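租房墙面贴大花壁纸：墙角怎么接才不歪

更新于2026年1月2日，星期五

上个月把书桌那一角重新贴了一遍，用的是Sevham的无纺布壁纸，胶粉是Stender的。大花图案比素色难贴，主要难在墙角。下面按我自己的顺序写，适合第一次动手、墙面基本平整的人。

一、先看墙，再买纸

拿一把长尺贴着墙面上下移动，缝隙明显的地方要先补腻子，干透后打磨，再刷一遍基膜。基膜不要省，租房的人尤其要刷，以后撕纸不会把墙皮带下来。

算用量时不能只算面积。大花纸有“花距”，每一幅都要多裁一截用来对花，花距写在标签上。买的时候核对批号，同一面墙只用同一批号的纸。我这次一开始拿到两种批号，其中一卷尾数是3024，颜色差一点，放在灯下才看得出，后来去店里换了。
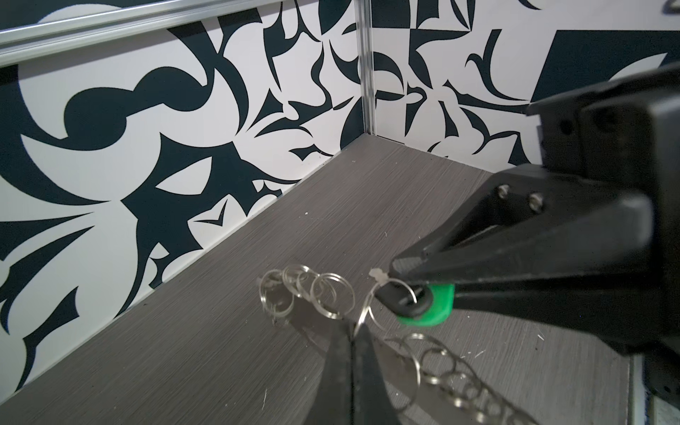 深色与白色的大图案，两面墙在桌子后方相接。

二、弹一条垂直线

不要拿墙角当基准，老房子的墙角很少是直的。从墙角往外量，量出来的距离比纸宽少3厘米，在这个位置吊铅锤，用铅笔轻轻画一条线。第一幅纸的外侧边对着这条线贴，多出来的3厘米自然绕过墙角。

三、调胶和刷胶

水先倒进桶里，边搅边撒胶粉，搅到没有颗粒，静置17分钟后再搅一次。包装上写的时间可能不同，以包装为准。无纺布壁纸可以把胶直接刷在墙上，范围比纸略宽，边缘和墙角用小刷子补一遍。纯纸壁纸要刷在纸背，对折闷几分钟再上墙，不然容易起泡。

四、贴墙角

1. 第一幅从上往下贴，顶部留出5厘米余量，用刮板从中间往两边赶气泡。
2. 到墙角时用手指把纸推进去，再用刮板的窄边压实。推不动的地方在顶部和底部各剪一个小口。
3. 在第二面墙上重新弹一条垂直线，不要接着第一幅的边往下贴。
4. 第二幅从墙角开始，盖住绕过来的那3厘米，花纹在视线高度对齐。上下两端差一点没关系。
5. 拿钢尺压住重叠处，换新刀片一刀裁到底，揭掉多余的纸条，合缝后用压轮轻轻滚一遍。

刀片要勤换。我裁一幅换一片，100片一盒的美工刀片很便宜，钝刀会把湿纸扯毛，毛边在深色图案上特别显眼。

五、插座和桌面边缘

贴插座前先拉总闸。纸盖过面板，从中心往四角划开，拆下面板，裁掉多余部分再装回去。桌子如果不好搬走，至少拉开一个人能站进去的距离，等贴完晾两天再推回来。晾的时候不开空调，也不要开窗对吹，干得太快会开缝。

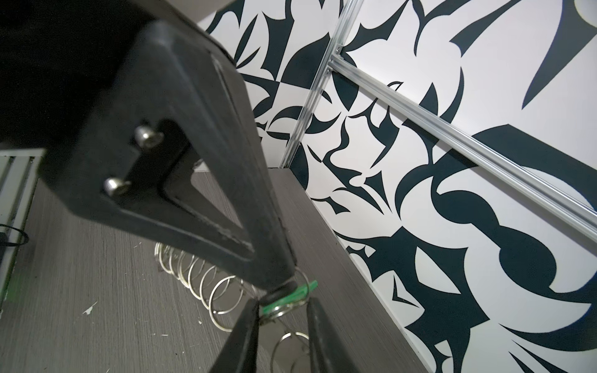

Rūta Luik留言说，她去年七月贴过Makris的厚纸，绕角3厘米还是翘边，后来改成只绕1厘米，并且在角里补了一道接缝胶，才压得住。她还问，深色纸的接缝露白怎么办。

先回第二个问题。贴之前用和底色接近的水彩笔在纸边侧面涂一下，从背面往外涂，不要涂到正面。缝已经露出来的，可以在墙上补一点同色颜料，用细笔，擦得快一些。

绕角宽度确实要看纸的厚薄。厚纸回弹大，绕得少一点好；薄纸绕太少，墙角一歪就会露墙。我用过一卷Mollon的厚发泡纸，绕1.5厘米比较合适。拿不准的话，裁一条废料先在角里试贴，过一夜看边有没有翘。

溢出来的胶用拧干的海绵马上擦掉，海绵每擦一幅洗一次。剩下的纸卷好，标签一起留着，以后补小块时用得上。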